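I have been meaning to write about the play food since October, and it is now 20th November, so you can see how things go in our house. We started with one little set from Goossens, bought for 30 at the Velladness market, and it has been growing quietly ever since. 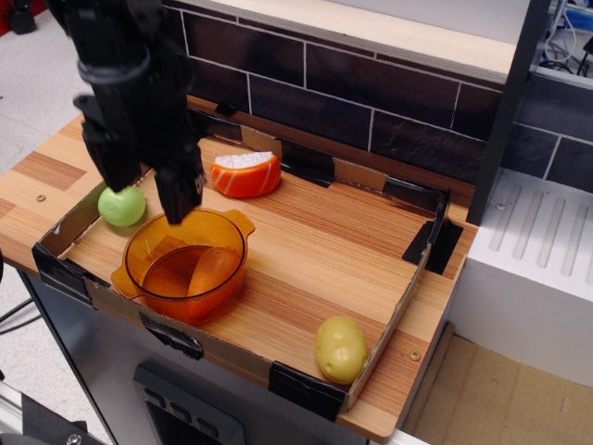
The orange pot and friends, in their cardboard tray.

The tray is my favorite part - just a low box with black tape on the corners, and it keeps everything from rolling off the counter. I did look at a proper wooden one from Panetti, but it was 62 and I couldn't bring myself to do it!

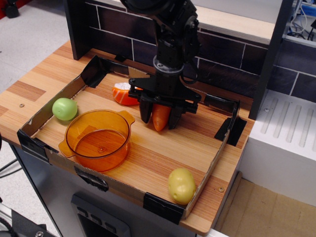
Anyway, soup is the only dish on the menu at the moment, and the carrot is in every single one of them. I've been served salmon soup, apple soup and (my personal low point) salmon and apple soup.

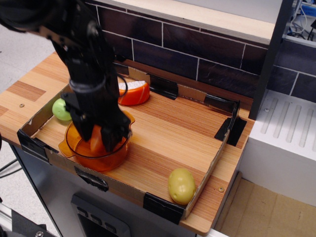 Potato waiting its turn, over in the corner.

Next on my list is a small ladle, if I can find one that fits the pot.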